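Dans les coulisses d'un club : visite du centre d'entraînement de Rivura

Le club de football américain de Rivura ouvre deux fois par an son centre d'entraînement aux abonnés. La visite de mars portait sur la partie sportive : vestiaires, salle de musculation, salles vidéo et pôle médical. L'inscription se faisait en ligne et les places étaient limitées à 300. Il en restait encore l'avant-veille, sans doute parce que le rendez-vous était fixé à huit heures du matin.

Arrivée et parking

Le centre se trouve à 25 minutes du stade par la route de la zone industrielle. Le parking visiteurs compte 400 emplacements, mais une moitié était fermée pour travaux et il a fallu se garer le long du terrain synthétique. À l'accueil, on échange une pièce d'identité contre un badge. Les sacs à dos restent à la consigne. Les groupes sont formés par ordre d'arrivée et chacun part avec un employé du club.

Vestiaires et salle de musculation

Le vestiaire principal est ovale, pour que l'entraîneur puisse parler à tout le monde depuis le centre. Les casiers des lignes offensive et défensive sont plus larges que les autres. On ne touche à rien et on ne s'assoit pas. Dans la pièce voisine, les casques sont rangés par taille, avec des mousses de rechange fournies par Westerberg. L'employé en a fait passer un parmi nous. Il est plus lourd qu'on ne l'imagine devant la télévision.

La salle de musculation donne sur le terrain numéro deux. Les machines sont de marque Stoltik, à l'exception des racks, conservés de l'ancien centre à la demande des joueurs. Chaque séance est enregistrée sur une tablette et le préparateur physique la relit le soir même. Notre guide a précisé que les quarterbacks suivent un programme à part, axé sur l'épaule et la hanche, et que ce programme est allégé d'un tiers pour les plus de trente-cinq ans. 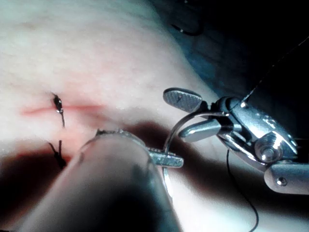

Le pôle médical

C'est la partie qui m'intéressait le plus. Le club a annoncé l'automne dernier la retraite de son lanceur titulaire après une rupture du tendon d'Achille, et beaucoup de questions du groupe tournaient autour de ce sujet. La kinésithérapeute qui nous a reçus n'a pas parlé de cas individuels. Elle a décrit le parcours habituel : examen le jour même, décision sur l'opération dans la semaine, puis rééducation au centre, d'abord en piscine, ensuite sur tapis.

Le bassin est petit et profond, avec un courant réglable. À côté se trouvent quatre tables de soins et un local pour le matériel. Les opérations se font à la clinique Oline, partenaire du club, et les joueurs reviennent en général au centre dès que le chirurgien donne son accord. À la question de savoir combien de joueurs rejouent au même niveau après ce type de blessure, elle a répondu que cela dépendait surtout du poste et de l'âge.

La salle vidéo ferme le parcours. On y a vu deux actions de la saison passée sous plusieurs angles, avec les annotations des entraîneurs. Le club conserve 424 heures d'images pour la dernière saison, entraînements compris. Les joueurs y ont accès depuis leur téléphone.

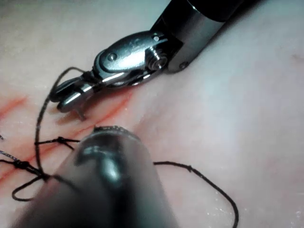

Rivura, le 28 mai 2020

Mise à jour du compte rendu. La deuxième visite de l'année, prévue au début de l'été, est annulée. Les abonnés inscrits ont reçu un message et n'ont aucune démarche à faire : leur place est reportée sur la prochaine date, que le club n'a pas encore fixée.

Quelques indications pour ceux qui viendront. La visite dure deux heures et se fait entièrement debout. Les photos sont autorisées dans les vestiaires et au bord du terrain, interdites en salle vidéo. La boutique du centre n'ouvre que les jours de visite et vend surtout des maillots des saisons précédentes. Le café se trouve au premier étage, on y mange correctement, et la terrasse permet de voir la fin de l'entraînement quand il a lieu dehors. Pour le bus, descendre à l'arrêt du gymnase et longer la clôture jusqu'à l'entrée B.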